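Our Tarnbridge visit: reading corners, a lot of boxes and one very long hallway

I had been promising to write this up since we got back, and my inbox says people are getting impatient, so let's go! For anyone new to the blog, the company I work for (Flirnus, we do payroll software, very glamorous) gives every employee two paid days a year to spend on a community project. Most of us used to let those days lapse. Then the Tarnbridge reading project came along, and suddenly there was a waiting list for the van.

Tarnbridge is an hour and a half from our office if you take the highway, and a good deal more if you trust the van's navigation, which we did. We rolled into the school parking lot at 9:40 with cold coffee and a back end full of books. The school had put its open day on the same date so that families could meet us and see what the project is for, and the lot was already packed. We ended up on the grass.

The first thing that struck me was how small the library is. I knew it on paper, having read the application, but it's another thing to stand in it. The room used to be a supply closet and a half (they knocked out the wall between them), and until last fall it held one bookcase and a broken globe. Kids could borrow one book every other week. One of the teachers told me the older ones had been through the whole shelf by third grade and were starting over.

We brought 138 books on this trip. They were picked from a wish list the children wrote themselves, so there was plenty about sharks, horses and a certain kind of detective story where the dog does all the work. I had been a bit worried that our list wouldn't match theirs after the bookstore ran out of a few titles, but if anyone was disappointed they hid it very well. 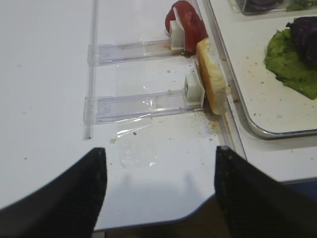
Did they get the bilingual ones this time, one parent wanted to know before we had even opened the second box, and were they going home with the kids or staying on the shelf? Fair questions! Yes to the first, because last year we got it wrong and the school told us so, quite firmly. On the second, it's a mix. The picture books and the bilingual readers go home in a cloth bag and come back after 10 days. The reference books stay put.

The open day itself was lovely and loud. Each class had a corner. The little ones acted out a story about a goose who moves to the city, with a lot of honking, and the fifth graders had written book reviews and pinned them along the hallway. I'm not kidding about that hallway, it goes on forever. I read every review on the left side and ran out of time on the right. My favorite said only "I liked it but the bear should apologize." I've thought about that bear a lot since.

After lunch (chili, cornbread, far too many brownies) there was an hour for adults. This was the part I had been least excited about and ended up getting the most from. The school walked us through how the money had been spent so far, and what they would like to try next. They have 69 children signed up for the after-school reading hour and room for maybe half of them at a time, so they run it in shifts. A few of the parents would like a Saturday slot. The staff would like that too, but someone has to open the building and pay for the heat, and that's the sort of thing companies like mine tend to forget when we turn up with our boxes and our matching T-shirts.

I asked what would help the most, expecting to hear "more books." They said shelving, a decent rug, and somebody to commit to coming back at regular times. One teacher said the kids get attached to a reading buddy, and it's hard on them when that person shows up once for a photo and is never seen again. Ouch. I wrote that one down and read it out at our staff meeting.
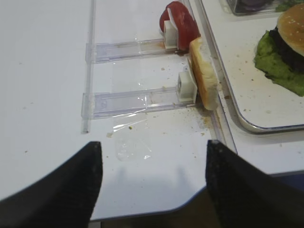 So the plan we took home has changed quite a bit. Instead of one big delivery in December, we're asking people to sign up as buddies for a full term, with their two paid days split into half days so they can get over there four times. My boss has said yes to the half days. He hasn't said yes to the gas money yet, but I'm working on him, and I have brownies.

We're also swapping notes with the people at Yeon, who support a similar project in Nendach and have been at it longer than we have. They keep a little card in each book where the kids can leave a note for the next reader, and I'm stealing that idea immediately. They also warned us about stickers. Apparently if you hand out stickers for finished books, you get a lot of very short books finished.

A few practical bits for those of you coming on the next trip. Meet at the back door of the office at 7:30, and please be there at 7:30. Bring indoor shoes, the school asks for them. Lunch is provided, but let me know if you don't eat meat, as the chili does not come in two versions unless they hear from us. You'll need to fill in the visitor form ahead of time, and the link is in the staff newsletter.

And if you have kids' books at home in good shape, the box is by the front desk. No encyclopedias, please. We still have the ones from last time.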